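Chapter 3
Showing It by Hand

I learned to teach robots the slow way, by writing rules. My first rule set for putting a gel pen together ran to 80 lines, and it still couldn't get a refill into a barrel! These days I start with my own two hands at a table, and I let the Drerko software learn from what they do.

Pens are a great first task. The parts are cheap, they roll around, and almost every step needs one hand to hold while the other one works.
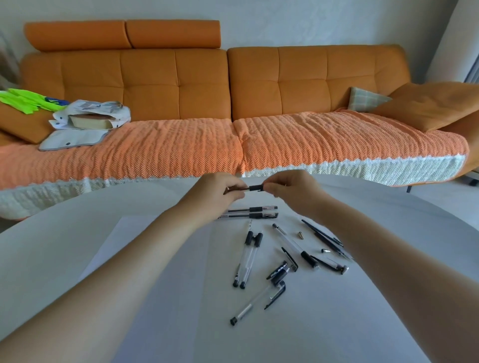 Carmela Ferri wrote to me that she'd skip bare hands altogether and drive the arms by remote control from day one, so that every motion is one the robot can really make. Fair point, and we'll get to her way in Chapter 11. Remote control is slow for a beginner, though (my first session took over 12 minutes per pen), and slow, nervous motion is what the robot will copy.

So begin by hand, and pick a pace you can keep up. I like to lay the refills on a sheet of paper before I start, with the pens in the middle where both hands can reach them. 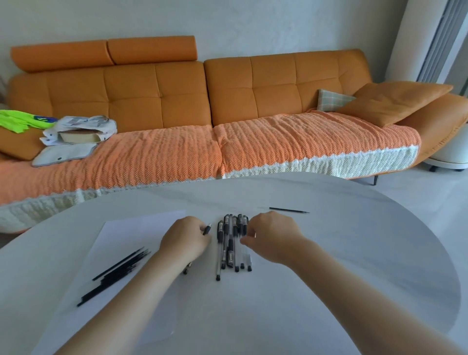 Then do the whole job again, and again, and let small things vary. Grab a different pen first. Turn one a little. If you fumble, fix it and keep going, as a good recovery is worth saving too. 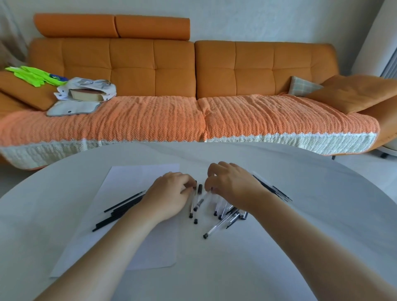
3.1 What Counts as One Demonstration

Decide where a demonstration starts and stops before you do any. I start mine with both hands off the parts.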